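The bed in the smallest room

How one family stopped buying storage and started with the bedding

Viola Pagano has lived in her flat for 2,619 days. She knows the figure because her daughter worked it out for a school project, and it was the thought of all those mornings making the same beds that got her to look properly at what was on them.

"We had sets of bedding nobody liked," she says. "I kept buying white because it seemed sensible. The children kept asking for cartoons."

The answer was a bit of both. The basic layer is white, and goes through the wash with everything else. Over it comes whatever the person sleeping there has picked. Cushions, books and favourite pictures can stay on the bed during the day as long as they come off at night.

Abimbola Ogunleye, who advises families on small bedrooms, thinks this is a fair bargain. A child's bed is a sofa, a desk and a reading corner before it is anything else, she says, and a room where the bed must stay bare until bedtime is a room that won't be used. Her usual advice is to limit the loose things to what can be carried to a shelf in 2 trips.
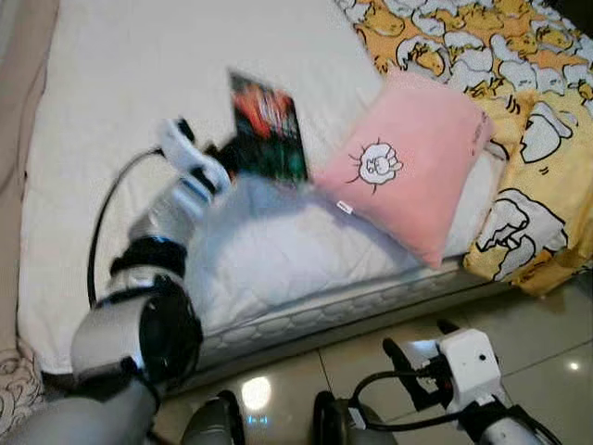 Cushions cause more arguments than books. A plush or velvety cover feels good but picks up hair and crumbs, and pale colours show every mark. Pink is the one most often asked for, according to Marisa Zuccaro, who runs a small bedding shop called Grundoda. She tells customers to look for a cover that comes off, and to read the label before they pay. A cushion with an embroidered face should be turned inside out before washing, or put in a pillowcase tied at the end.

Hardback books are better off flat, or on a shelf. Propped up on a soft mattress they slide down sooner or later, and corners get bent.

Then there is the duvet. Zuccaro sells more patterned covers in October than in any other month, when people bring out the heavier filling and want something cheerful to put it in. Food is popular at the moment, eggs above all. Her plainest cotton cover costs 38 euros and the printed ones a little more. She suggests a pattern on a light ground for a room without much sun - a deep orange looks warm in the shop and can look heavy at home.

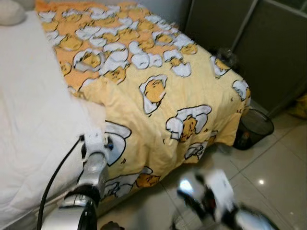
Size matters more than pattern. A duvet that hangs well over the side keeps a restless sleeper covered, but it also reaches whatever is standing on the floor. Pagano has taken to lifting the edge before she sweeps. On tiles the dust gathers along the line of the bed, and a low hem drags through it.

A wastepaper basket by the bed is worth the floor space it takes. Ogunleye likes mesh ones, as they are light and easy to wipe. Emptying it can be a child's first regular job.

Making the bed takes Pagano's daughter a few minutes now. She pulls the white layer smooth first, shakes the duvet from the foot end and puts the pillow back last. The cushion goes wherever she likes.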